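Unit 12: Working Rules for Shared Cells
Maltbridge course notes, R. Rajput, rev. 4/17/20

Read these before the lab. Ritu Bhatt wrote the first version after marking 14 lab reports that described the emergency stop as "optional." Hers was shorter and ruder.

Rule 1. One person holds the pendant. If two people are holding it, you have a debate.
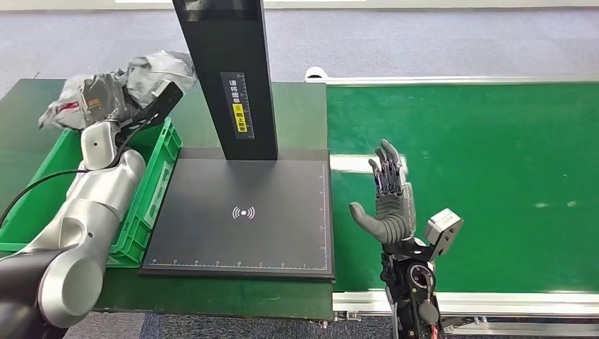

Rule 2 covers handover points, where most of your marks will go missing. Write down who owns each zone before anything moves. An arm reaching over the crate with a bag in its grip is in one zone; the hand standing by the conveyor is in another. The scanning pad between them belongs to whoever the zone sheet says, and "we sort of share it" is not an entry. Use form 852.

Rule 3. Check covers and cables at the start of each session. Loose film or a stray loop of cable goes in the log, even if it was there in September.

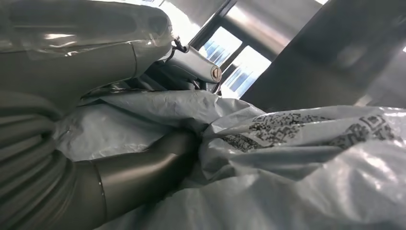 Initial the log when you finish, with your own initials. Last term 18 entries were signed "OK," and we have no student by that name. Rule 4 (speed limits) is in the next handout.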